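How do you run a book club for adult English learners when the levels are all over the place?

Posted by Roos Geerts, April 2020

Hi all, I teach an evening English class for adults in Morkbridge and I want to start a reading club alongside it. No grades, no tests, just people reading a lot of easy books and then chatting for an hour over coffee (online for now, so bring your own coffee!). I've got 4 students who are really keen and a bunch more who say "maybe, teacher," and I've learned what that means.

My problem is the spread. One woman reads the local paper every morning and gets through most of it. Another man can follow me fine when I talk but freezes up at a full page of print. If I pick one book for all of them, I'm going to bore one half and scare off the other. I tried it last December with a short mystery and by the second meeting I was basically retelling the plot to people who'd stopped at chapter one.

So do I let everybody read something different? And if I do, what on earth do we talk about? Also, how do you check that they're reading without making it feel like homework? My old supervisor swore by summaries, but I remember writing those at school and I hated every single one.

I've got a small budget and a box of 68 graded readers that came from the Latham adult center when it closed. A lot of them are the same two levels, sadly.

Gert Ntuli
4 people found this helpful

Let them read different books! I fought this for years and I wish I'd given in sooner. The talking part is easier than you'd think, because they have to explain the book to someone who hasn't read it, and that's a real reason to speak. When everyone has read the same thing, you get one person talking and the rest nodding.

What I do is put people in pairs for the first ten minutes. Each one tells the other who the main person in the book is and what kind of trouble they're in. Then they switch partners and tell it again. The second telling is always better and they can hear it themselves, which they love. After that we come back together and I ask who heard about a book they'd like to read next. Half my borrowing comes out of that one question.

On levels, go lower than feels polite. If somebody is stopping for more than 2 words on a page, I hand them something easier. Your newspaper lady might be a little insulted at first. Tell her she can read it fast, then, and take three home. Mine complained for a week and then got through nine books before the holidays.

For your man who freezes at print, do you have any audio? Listening while following along in the book got one of my guys going when nothing else had. He'd play the same chapter in the car, then at home with the book open. I wouldn't ask him to read out loud in front of the group, not for a good long while anyway.

And please, no summaries. I keep a sheet where they write the title, the date they finished, and a face: smiley, flat or sad. If I want to know whether they've read it I just ask which bit they'd cut. You can't fake that one!

We also give every genre its own little sticker so people can find their way around without reading all the spines. Music and musicians, animals, crime, love stories, and so on.

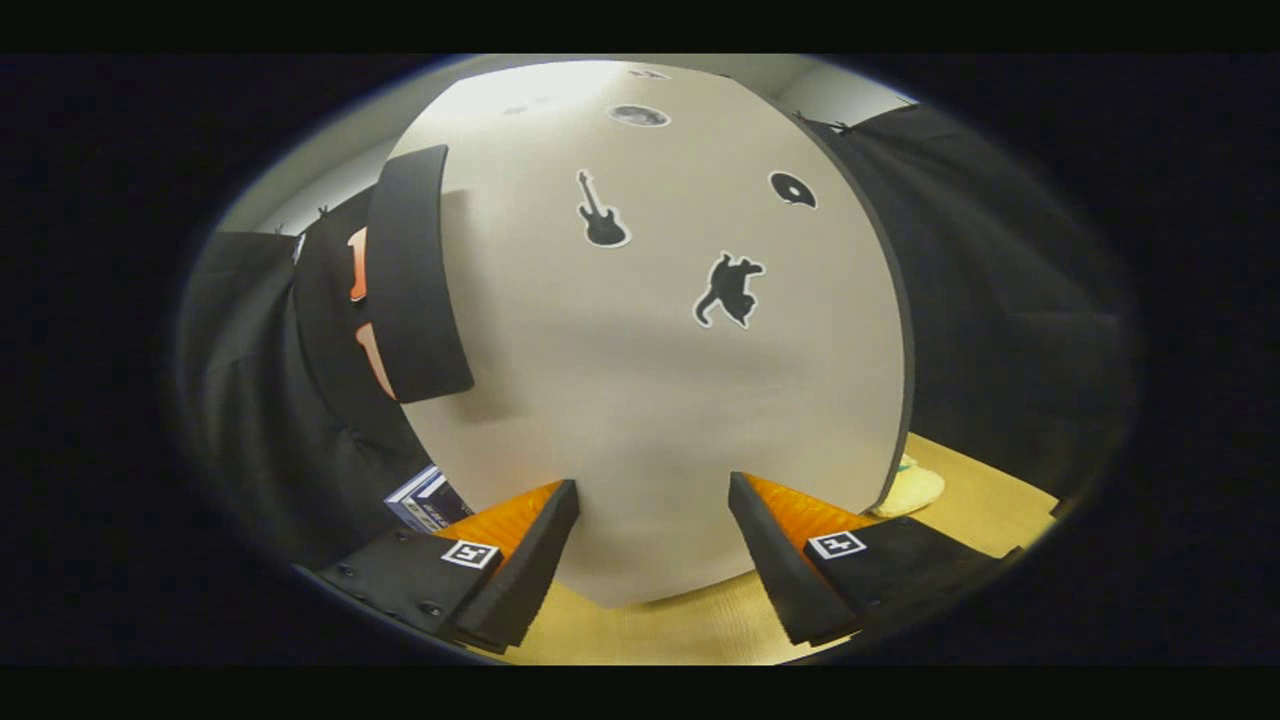 Guitar and cat stickers on the big round white board.

About your 68 readers, count how many are at the lowest level before you spend anything. If I had a small budget I'd put all of it there. The thin ones get picked up first and they wear out first, and people at the higher level will happily read them too on a tired night. Ask the library in your town as well. Ours lends us a crate for the whole term and has never once asked for it back early.

Herath
1 person found this helpful

I'd go the other way, personally. One book, but a really short one, and give people two weeks. My group likes all being in the same story and arguing about the ending. With everybody on a different book it felt like show and tell to me. Depends on your people I guess.

We did set a goal of 100 pages a month each and put it on a chart. Two people loved it and one quit, so maybe don't do the chart.

Roos Geerts

Thank you both! Gert, I'm stealing the "which bit would you cut" thing right away, and the faces. I hadn't thought of the audio either, and I do have CDs for some of the readers, if I can find anything that still plays a CD. My brother in Jarnus has an old player in his garage, so I'll start there.

Herath, I might try a same-story night once in a while, with something tiny like a four-page ghost story that we read together during the meeting. One more question if anybody's still reading this: when you meet online, do you do the pairs in separate rooms, and do you drop in on them or leave them alone?

Gert Ntuli

Separate rooms, and I leave them alone for the first five minutes. Every time I pop in they stop talking and look at me. Then I visit one pair, say hi, and get out again.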